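Laundry folding: where the machines stand

7 June 2021

Readers of the Gullix newsletter ask about laundry more than any other chore, so this item sets out what a folding machine can and cannot be expected to do at present. The short version is that washing and drying were solved decades ago, and the step between the dryer and the drawer is still done by hand in nearly every home.

The difficulty is the material. A mug has one shape, and a gripper that can find the handle once can usually find it again. A shirt has no fixed shape. Each time it is dropped it lands differently, and part of it hides the rest. Before any folding starts, a machine has to locate two useful points on the garment, pick it up by them and lay it down flat. Els Cuypers, who runs the cloth bench at Semwood, puts most of her failures in that first stage. Once a garment is flat with the sleeves out to the sides, the folds themselves are fairly simple motions. 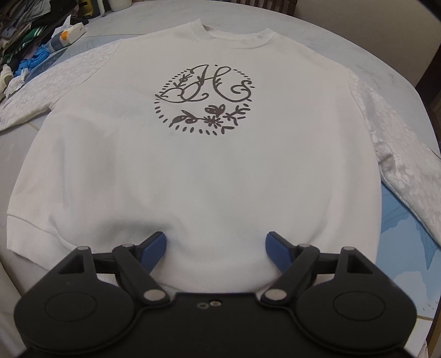 Two-finger grippers remain the usual choice for this work. They are cheap, easy to repair and strong enough for anything in a normal basket. Their weak point is contact with a flat layer. The fingertips have to press down, draw together and raise a small ridge of cloth before there is anything to hold. Too little pressure and the tips slide over the surface. Too much and they drag the whole garment along the table, which undoes the flattening. The right setting for a thick jersey is wrong for thin lace, and a garment made of both needs two settings in the same fold.

Semwood's spring trial gives some idea of the current level. Over 1,211 fold attempts on mixed tops, the bench logged 437 that needed no correction by a person. Towels were left out of the count, as they are flat rectangles and would have raised the score considerably. The remaining attempts were stopped or finished by hand. The most common faults were a sleeve folded under the body, a missed hem and two layers picked up where one was wanted.

Speed is the other open question. The trial allowed 30 seconds per fold, not counting the time to flatten the garment first. An adult with some practice is faster than that and can talk on the phone meanwhile.

Commercial laundries are a better prospect in the near term. Carretero already feeds sheets and table linen through fixed folding lines, where every piece is the same size and arrives in the same direction. Skye Cowie, who plans equipment for the firm, does not expect to send mixed clothing down those lines soon - the sorting and feeding would still take a person at each station.

Zado has said it will show a tabletop unit for home use in September. We have asked for a session with garments of our own choosing, including knits with ribbed cuffs and at least one item with lace panels. Results will appear in the issue after the visit.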